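Storm season walk-through for the Wullside community hall, filled in 2022-02-24, with comments

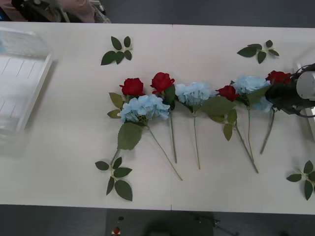 *Artificial roses and hydrangeas on the white table.*

Thank you for opening this, and for reading past the first line. It is longer than last year's list because last year's list had a box for everything and room to explain nothing, and when the big wind came through Wullside we found out how much we had been ticking from memory. So I have left myself space to ramble under each heading. If you only have five minutes, read the items marked OPEN and come back to the rest with a cup of coffee.

The hall is our shelter for the lower streets when a tornado watch or a severe wind warning is posted. Our posted limit is 100 people in the main room. Please don't treat that as a number to argue with at the door. Families can be sent on to the school in Onton if we fill up, and the school knows to expect them.

## Roof and outside walls

- [x] **Shingles and flashing, north slope.** Good. A few shingles have curled near the vent, but they are nailed down tight and I couldn't lift any of them by hand.
- [ ] **Shingles and flashing, south slope.** OPEN. The flashing by the chimney moves when you push on it. I pushed on it more than I should have, probably, and it moved more each time. The roofer from Antal has been called and promised a visit in March.
- [x] **Gutters.** Cleared. Two buckets of leaves and one tennis ball.
- [x] **Downspout straps.** All in place. The one by the kitchen is new and still shiny, bless it.
- [ ] **Loose items in the yard.** OPEN. The picnic benches are chained but the trash cans are not, and those cans traveled a long way last time (one of them ended up against the fence of the feed store, standing upright as if it had walked there). We need a second chain, or they come inside whenever a watch is posted.
- [x] **Trees.** The big limb over the parking lot came down in the fall. What is left looks sound from the ground, though I am no tree person and would welcome another pair of eyes.

## Doors and windows

- [x] **Front doors close and latch.** Yes, both leaves. The left one wants a good firm shoulder.
- [x] **Back door opens outward without a key.** Yes. I tried it with my arms full of blankets, and I'd ask everyone to test it that way, as it's how you will really be using it.
- [x] **Shutters, street side.** All swing freely and pin shut.
- [ ] **Shutters, field side.** OPEN. One hinge pin is missing on the window nearest the piano. I have looked under the piano. The hardware store can order a match from the Grundinel catalog, part 813, and I have written that on the back of my hand as well as here.
- [x] **Glass.** No cracks found. The small pane in the restroom has a scratch that looks like a crack until you run a fingernail over it, so please don't report it again!

## Inner hallway (where people go when the siren sounds)

This is the part I care about most, so forgive me for going on. The hallway has no windows and the walls on both sides hold up the roof. When the warning comes, everybody leaves the main room and sits in here, low down, facing the wall, with arms over their heads. Babies and small children go in the middle of the hallway with a grown-up curled around them. A parent with a sleeping baby should carry the baby in the car seat if there is one handy, and buckle the straps. Strong wind takes light things first, and it doesn't care how tightly you think you are holding on.

- [x] **Floor clear from end to end.** Yes, after I moved a coat rack, a box of hymnals and a vacuum cleaner. They had all crept back in over the winter. Please find them some other home.
- [x] **Nothing heavy hanging on the walls.** The framed map has come down and is in the office closet. I know people like it. It can go back up in the main room.
- [x] **Helmets.** We have 27 bicycle helmets on the hooks, mixed sizes, chin straps all working. Children first, then anybody who wants one. If you have an outgrown helmet at home that has never been in a fall, we would love it.
- [x] **Mats and blankets.** Washed and bagged. The bags are tied with string, so there should be scissors on the shelf. There are now.
- [ ] **Infant supplies.** OPEN. Diapers are fine, in three sizes. Formula is past its date and I have thrown it out. Please replace it before the end of March and write the new date on the lid in big marker.

## Power, light and warnings

- [x] **Weather radio.** Works on the wall plug and on batteries. I sat through the whole weekly test to be certain and it was very loud.
- [x] **Spare batteries.** Full box, sealed.
- [x] **Flashlights.** All light up. One flickers, and it has a piece of red tape on it so you won't pick it first.
- [ ] **Emergency lights.** OPEN. The pair over the front doors stayed on for the full test. The one at the kitchen end went dim early and needs a new battery pack. Until it has one, leave a lantern on the kitchen counter.
- [x] **Siren can be heard indoors.** Yes with the heater off, and only just with the heater on. Whoever is in charge on the night should keep the radio close and not trust their ears.
- [x] **Gas shutoff.** Turns easily. The wrench hangs beside it on a chain, and should stay there.

## First aid and water

- [x] **First aid kit.** Complete apart from tweezers, which I added from my own bathroom.
- [x] **Drinking water.** Stacked in the pantry and in date. Rotate the front row to the back when you bring more.
- [x] **Sign-in sheet and pencils.** On the clipboard by the front doors. Pencils, please, as the pens dry out. Get names on the way in, however hard it is raining, so that afterward we can tell a worried grandmother exactly who is with us.

## Still to do

1. Roof flashing, south slope.
2. Chain for the trash cans.
3. Hinge pin, field side.
4. Formula.
5. Battery pack, kitchen end.

If you take one of these on, put your initials next to it on the paper copy in the office and cross it off when the job is finished. I'll be back with the ladder in March to look at the roof once the roofer has been, and I would be very glad of somebody to hold the bottom of it.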